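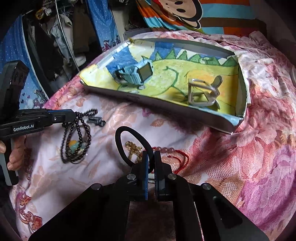 # Household Gripper Work: Questions We Get

Kept up by Nabila Latuheru for everyone recording at home for the Sopacua project. If your question isn't covered, ask Fikri Wattimena. He enjoys rules more than is healthy.

### Do I have to tidy up first?

No. A room that looks lived in is what we're after. Clear away medication, mail, bank cards and anything with a full name on it. Cartoon cushions may stay.

### Can I work on the bed?

Yes, and plenty of people do. Wrinkles are allowed, and patterned bedspreads are welcome. Keep pets off it until you've stopped recording. They have not signed the consent form.

### What counts as a good small item?

Hair ties, bead strands, bracelets, chains: anything you'd cheerfully drop on the floor. Leave out heirlooms and anything you would have to explain to your mother. Nothing sharp, nothing lit, nothing that leaks.

### My necklaces are in a knot. Should I untangle them?

Leave the knot. Lift one item at a time and, if a second comes along for the ride, set both down and start that pickup again. Don't pull. Thread snaps, and then you have a different task, mostly under the wardrobe.

### How hard should I squeeze?

Enough to hold the thing. If a hair tie is trying to escape upward, regrip lower. Check the finger pads before each session, and stop if one is peeling. Pads get replaced in pairs — please don't glue them.

### Can I use my fingers to help?

Not during a take. Both hands stay on their grips from start to stop. If something rolls away, end the take, fetch it, and begin a new one. We would like your dignity intact, but we'd like the data clean first.

### How long can I go without a break?

Sessions are capped at 700 seconds. Take a proper rest after every 2 sessions, and do no more than 4 in a day. Fikri wrote the cap after testing it on his own wrists.

### What if someone walks in?

Stop and mark the take. An adult who has signed may stay; anyone else means the take gets deleted, however good it was. Children's toys and drawings can appear if a parent in the household agrees and there's no name or school on them.

### I dropped something halfway through. Do I delete it?

Keep it and tick "drop" on the Clemell sheet. Deleting your fumbles makes everyone look like a surgeon, and the reviewers at Vendell stopped believing that in July.

### Who gets the recordings?

The project team and the Vendell reviewers. You can withdraw a take until the batch closes by sending Nabila its number. "The one with the beads" will not narrow it down.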